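Drawer and Door Planner: Frequently Asked Questions

What does Truvico do?
It takes a goal ("open that"), a camera view and the arm's joint readings, and hands back a path the controller can follow. Everything on this page is about the simulator build. The hardware build has its own page, and its own mood.

Do I need to install Ferik first?
Yes. Ferik is the perception half. Without it the planner starts up cheerfully and plans around furniture it has never met.

Why does my run stop at step 709?
Your config still has the old step limit. Delete the line max_steps and the default comes back, which is 1326. We have no record of who chose either number.

The gripper keeps closing on air. Is that a bug?
Usually it's a handle pose given in the camera's coordinates and read in the robot's. Run the frame check before filing a ticket. If the check passes, file the ticket and accept our apologies.

Can I plan for both arms at once?
You can. Set arms to both and make some coffee. The solver runs each arm separately, then argues with itself about collisions for up to 9 rounds.

What is the Erdős flag?
It swaps our path search for a random one. It was added in September as a baseline and beats us on 4 of the test tasks — we are looking into it.

Which views should I log?
Wrist views and the robot's own wider view, if you have the disk space. Wrist views are good for handles and terrible for working out where you are in the room.

Views from the simulator: wrist cameras first, the wider room view last.

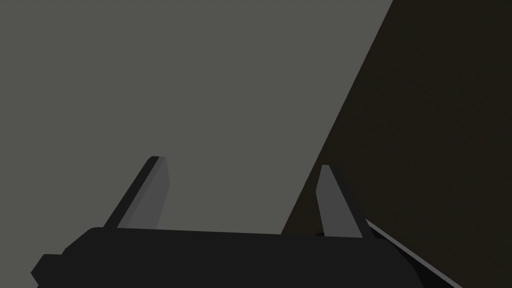
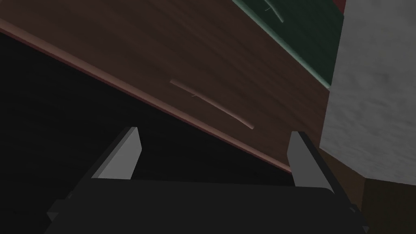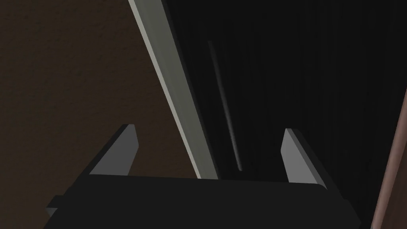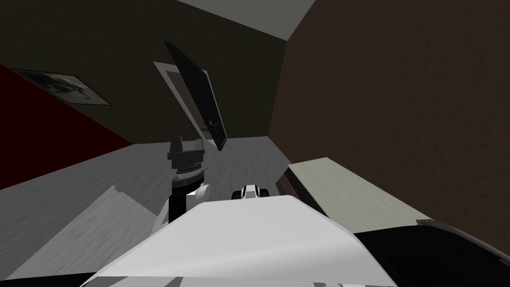

Written by Hadi Srour, Talcombe planning tools

Can I use my own room model?
Yes, provided every door and drawer has a named joint. "joint_new_final" counts as a name, sadly.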